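3.2 Gathering the demonstrations

All examples were gathered by hand, in the plain sense of the word: a person held the gripper tool, walked up to a piece of furniture and did the job. We collected 3329 demonstrations over 24 working sessions in October, split between the Dristwood and Stultemley rooms. Seven people took part. The fastest of them, who had written the instructions, was also the one who most often ignored them.

Early recordings were too tidy. Every door was approached squarely, at the same height, by someone plainly thinking about the paper. A policy trained on these did well until a cabinet was turned by a few degrees, at which point it reached with great confidence for the wall. We therefore asked collectors to start from awkward angles and to leave things lying about, a request that met with no resistance at all.

Figure 2 gives a typical starting view. The tags on the two fingers are used to recover the gripper opening, and the stickers on the front panel were left on - the Villanueva set had none, and we wanted the variety. The books at the foot of the cabinet stayed too.
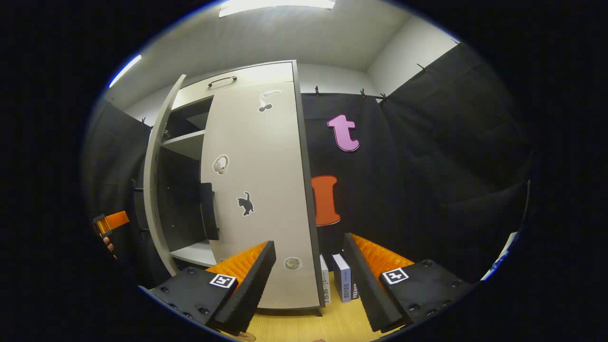 Figure 2. View from the hand-held gripper, with the cabinet's narrow door open.

3.3 Filtering

We dropped any recording in which tracking was lost for more than 13 frames in a row. The rest were kept, including the clumsy ones.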